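Vedia is a set of written notes and photos about how kitchen counters get laid out in shared apartments: what stays out, what sits on top of what, and where the free space ends up. This folder covers the Stotoser kitchen. The Guerreiro kitchen has its own folder and its own README.

## Contents

- `counters/` – 179 photos, JPEG
- `notes/` – one text file per counter
- `items.csv` – 1,080 rows, one per item per photo
- `labels.md` – the list of allowed item names

## What is on the counters

The Stotoser counters hold small appliances, boards, towels and food containers. Stacking is common, and `items.csv` has a column, `rests_on`, for that. A towel folded on top of an oven gets the oven's ID in that column. An item standing directly on the counter gets `counter`.

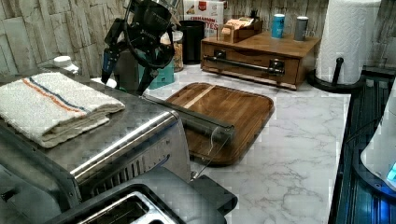
## Labeling rules

1. Use `toaster_oven` and `toaster` as separate names. The marble-pattern counter has both, the stainless steel oven on the left and the black and silver toaster in front.
2. A board with a raised rim is still `cutting_board`. Use `tray` only for things with handles.
3. Canisters and cans are both `canister`. Put the color in the `color` column, so the blue one and the gray one stay apart.
4. The low wooden box with the bar handle is `organizer`. Whatever sits on it gets its own row.
5. Towels need a `folded` value of yes or no. Stripes go in the free text column.

## Known problems

- 93 rows have no `color` value. Most are clear plastic.
- 3 note files use the old name `breadboard`. Search for both until they are fixed.
- Contents of closed containers are left blank.

## Contact

Labels and notes by Csenge Deák at Bestosmont. Send corrections with the photo number and the row number – one message per photo is fine. The next update is planned for August.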